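We use cookies to remember your settings and to count visits to this page. By staying on the site you agree to this. Accept | Manage choices

PRESS RELEASE

Verno opens its table-setting library in April, and you can borrow the whole party

Hello from Verno! I'm Volker Ackermann, I run the shop, and I get to write the press releases too, so please forgive me if this one sounds like a guy talking across his own counter. I have good news and I've been sitting on it all winter.

Starting in April, anyone in Drultau can walk into Verno and borrow everything for a party table except the food. Plates, mats, trays, serving pieces, table linen, the lot. You take it home, you have your party, you bring it back. We're calling it the Hokura Table Library, after the street we're on, and the first 90 sets are packed and waiting on the shelves.

I've wanted to do this for years. People come in before a birthday or a baby shower and buy a stack of things they like, and then they tell me they have nowhere to keep it all afterward. I know the feeling (my own hall closet is a disgrace). So last fall I started putting pieces aside, and then my friends at Kauppinen, the linen people two doors down, heard what I was up to and wanted in. They've been wonderful - they looked through their whole back room for us and came over with armfuls of color.

Most of the mixing and matching happens on the big gray stone-look surface in our back room, the one with the rusty orange streaks. It's a good place to try colors. Cream goes with almost everything on it, and the pale blues look lovely there too.
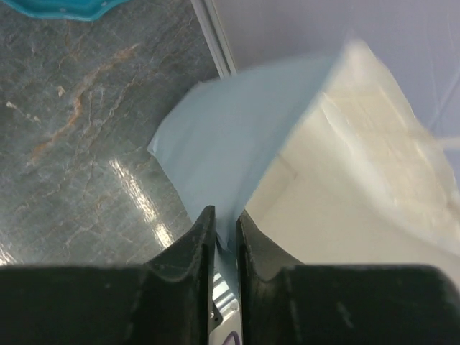 Powder blue and cream, on the back room's gray stone pattern.

Every set comes with a card that tells you what's in it and how to wash it. The cards are written by hand, so if you can't read mine, just call and I'll read it to you over the phone. You can keep a set for two nights, or longer if you ask us nicely and no one else is waiting. Borrowing is free with a library card from us, and the card is free too. We do ask for a deposit on the bigger sets, which you get back when everything comes home.

Now, the sets themselves! We didn't want them to look like hotel china, where every piece is the twin of the next one. I like a table that looks as if a few different people brought things to it. One of my favorites starts with a patterned mat in pale blue-gray, cream, deep red and orange, with stripes along the edges, and a dark brown tray goes under that. Then you add a pink plate with a scalloped rim and little white polka dots, and a utensil with a pink handle. On paper it sounds like too much. On a table I think it's the happiest thing in the shop, and my sister has already tried to reserve it for June.

Paper cups are the one part you keep. We put a short stack of white ones with the party sets so you don't have to go hunting for glasses, and anything left over is yours.
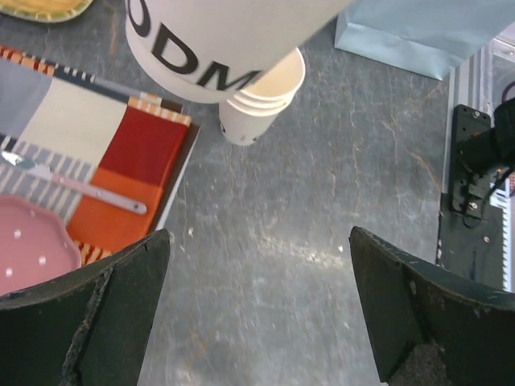 How to come and see it

We're holding an open house at the shop in April, from 10 in the morning until 4 in the afternoon, with coffee and a cardamom cake from my sister's kitchen. The exact date will be on our door and in our newsletter as soon as the painters are finished with the front room. You'll be able to sign up for a card, try out color combinations for yourself and reserve a set on the spot.

We'd also love your spare tableware. If you have plates or mats at home that deserve more parties, bring them by any time we're open. Odd numbers are fine, and so is a single plate if it's a nice one. Please wash things first, and please no chips or cracks.

Writers and photographers are welcome at any point before the opening. Call the shop and ask for Volker, or just knock on the back door after 4, when I'm usually sorting napkins and glad of the company.

About Verno

Verno is a home and table shop on Hokura Street in Drultau. We sell tableware, kitchen things and gift wrap, and we share a delivery van with Kauppinen.

Get news from Verno in your inbox. Enter your email address to subscribe. You can unsubscribe at any time.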